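ok so I finally rewrote the house rules for our fabric cell and a few people asked to see them. Thread! It's long, I'm sorry, get a coffee

background for new folks: I run the bench side at a small shop called Stuveo. We do automated cloth handling, which means arms that pick up sheets of fabric and hang them on things. Fabric is awful. I love it.

the old rules were one laminated page from when we had a single arm. We have 2 now, plus way more people walking through, and the page said stuff like "be careful near robot." Thanks, page

so. RULE ONE. You say out loud that you're enabling the arm, and you wait for everybody in the room to answer. Not a nod, a word. We use "clear." I felt silly for a week and then I stopped noticing I was doing it

same word every time btw. We had "good," "yep," "go ahead," and one guy who whistled. Pick one word and stick with it

RULE TWO. The e-stop lives where your hand already is. If you have to lean, it's in the wrong spot. Ours used to sit behind the monitor (I know!!) and now it's clamped to the near edge of the desk

also, test it at the start of every shift. Press it, watch the arm drop out, reset it, write your initials in the log. Takes less time than finding a pen

RULE THREE is speed. Anything new runs slow the first time through. New fabric, new stand, new waypoint, new code, a tiny change you swear doesn't matter. All new. All slow.

our slow is really slow, you could knit next to it. People complain. They can keep complaining

RULE FOUR, the one everybody wants to argue with me about: pads. The foam on the gripper fingers is a wear part and you treat it like one. Ours get swapped at 3,000 cycles whether they look tired or not

the last set came off early, at 2,345, with a corner starting to lift. So the real rule is 3,000 OR the first lifted edge, whichever comes first. I added that line after a lifted edge snagged a weave and pulled one thread clear across a sheet. RIP that sheet

and please check both fingers. I've seen a fresh pad on one side and an old one on the other, and the cloth walks sideways every time you close. I lost a whole afternoon to that before I looked

RULE FIVE. Cloth doesn't show up nicely on a force reading, so don't let anybody tell you a low force limit covers you for snags. A sheet can be caught on a bolt and the arm barely feels it until the stand starts coming along for the ride. Keep your eyes on the cloth, especially where it goes past metal

we wrap or cap any bolt end on the stands that sits in the sweep path. If it's outside the path, it can stay bare, but somebody has to check the path first. With the arm off!

RULE SIX. Log the boring runs. We were only writing down the failures, so when Hendach (customer, very nice, very picky) asked how often a hang goes fine, all I could give them was vibes

now every run gets a line. Fabric, stand, pad count, who was on the button. We're at 942 lines since July and I've already used that log to win two arguments

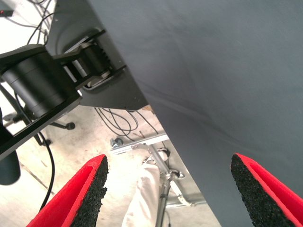 Last edited in July, 9:40 pm

gray sheet near the pipe stand, fingers open. A wide opening with the cloth already up close to one finger is a spot where I want you to stop and look before you close. Is there cloth between the pads, or is it just lying near one of them? From across the room those look the same. Use the wrist view

RULE SEVEN is cables, and I'm talking to myself on this one as much as anybody. Loops on the floor are a trip hazard for us and a grab hazard for the arm. Route them up or route them along the wall. If you can't do it today, put it on the board with your name next to it

chairs too! Anything on casters will drift, and it'll drift right where you didn't want it. Our rule is that rolling stuff goes behind the tape before you say the word. (see rule one)

RULE EIGHT. If you step away, the arm gets disabled. Coffee counts. Phone counts. "I'm just grabbing the other sheet" super counts

somebody asked if we follow an official standard. Yes, we did the proper risk assessment for the cell and these don't replace it. They're the habits that sit on top. If you're setting up your own cell, do the assessment first and steal my rules second

the Warska people do a version of this where a second person reads the checklist out loud while the first one touches each item. We tried it for a month. It's slower and it catches more, so we kept it for new setups and dropped it for repeat runs

things I took OUT of the old page: the part about safety shoes in the break room, a phone number for a company that moved, and a drawing of an arm with a frowny face. I kept a copy of the frowny face for my desk

things I'm still not sure about: how long one person should be on the button before they swap. I get dozy after an hour of watching cloth. I wrote down 45 minutes and I might be wrong, so tell me what you do

also pads again, sorry. If you've found a foam that holds up on coarse weaves without shedding little black crumbs onto light fabric, my replies are open and I will send you cookies

I'll post the one-page version when I get it to fit on one page. Right now it's a page and a bit, and the bit is all rule four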